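How I Pack a Snack Box for Mailing

My cousin Luana moved away for school, and every December I send her a box of the stuff she can't get there. I've squashed enough cookies by now to have a system (sort of!).

Start with a shallow box so nothing ends up buried. Pick your treats after that, and weigh the lot on a kitchen scale. I try to stay under 400 grams per layer, or the bottom one turns to crumbs. 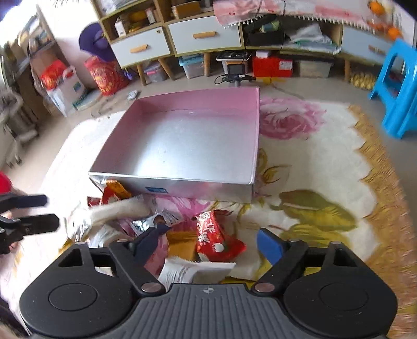 Should chocolate go in the same box as chips?
It can in cool weather, as long as the chocolate is wrapped in a paper towel and kept away from the sides.

Next, put the heavy things down flat and tuck the puffy bags in around them. Don't let the air out of those bags, they're free padding! I fill the gaps with tissue paper and give it all a gentle shake. If it rattles, add more tissue. 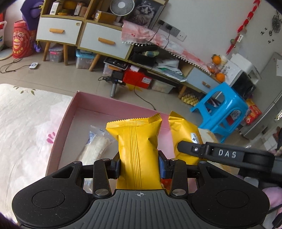 Yellow foil snack pack, with the pink box tray

Tape every seam twice and write the address on the box itself as well as the label. My postage came to roughly 25 dollars last time, and Luana got everything in one piece except the wafers.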